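**Ticket 1222: Table cover slips and wrinkles during garment folding**

Site: Rarkmont, folding room
Opened by: Rasa Priedītis
Category: Work surface / linens
Priority: Low
Status: Monitoring

**Reported problem**

The green cover on the folding table moves when a garment is pulled flat. Fabric bunches under the garment and the fold line ends up crooked. Worst with heavier dark items. Thin T-shirts are mostly fine.

**Log, February**

09:17 Checked the cover with nothing on it. It is the Bistano cotton cloth, single piece, one seam running across the lower half. Cloth was tucked under the table edge with no fasteners. Pulling on one corner by hand moved the whole cover.

09:50 Tried a rubber mat under the cloth (from the Turner order). Slip reduced but the mat has a raised edge, and the edge shows through as a ridge. Sleeves catch on it. Removed the mat.

10:40 Took the mat out of the spares list. Fitted clamps on the edges of the table over the cloth, pulled each side by hand before tightening. Wrinkles remain but the cover no longer travels when a garment is dragged across it.
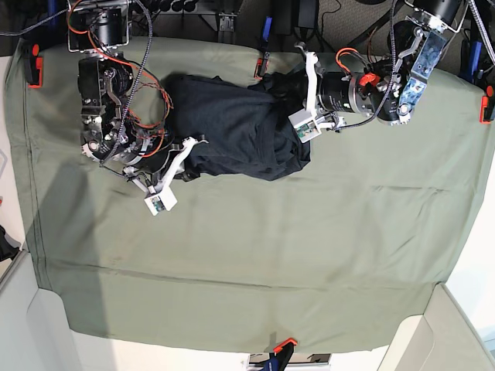 11:07 Remaining wrinkles are creases from storage. The cloth was kept folded in a drawer and had not been ironed. These are shallow and do not affect the fold on a thick garment. They may matter for handkerchiefs and other small pieces, not tested.

11:30 Dark smudges near one corner. Dabbed with plain water on a white rag, no color came off on the rag. Left as is. Do not use bleach on this cloth, it will leave pale spots.

13:15 Ran the dark garment batch, 50 folds. Cover stayed in place for all 50. Three folds were off, all at the start, all from a garment that was still bunched when the first fold was made. Separate issue, see ticket 107.

**Cause**

Cover was not fastened. Tucking alone does not hold it against a sideways pull.

**Fix**

1. Lay the cloth with the seam parallel to the long edge and away from the fold area.
2. Clamp the top edge first, then the bottom, then the two sides.
3. Pull out slack before tightening each clamp.
4. Check tension again after the first ten folds.

**Open items**

- Iron the cover before the next change. Medium heat, from the back.
- Order a second cover in the same green. Radulović has quoted for the hemmed version, waiting on the price without the seam.
- Confirm that clamp pads do not mark the cloth if left on overnight.

Ticket stays open until the second cover is in. Reassigned to R. Priedītis.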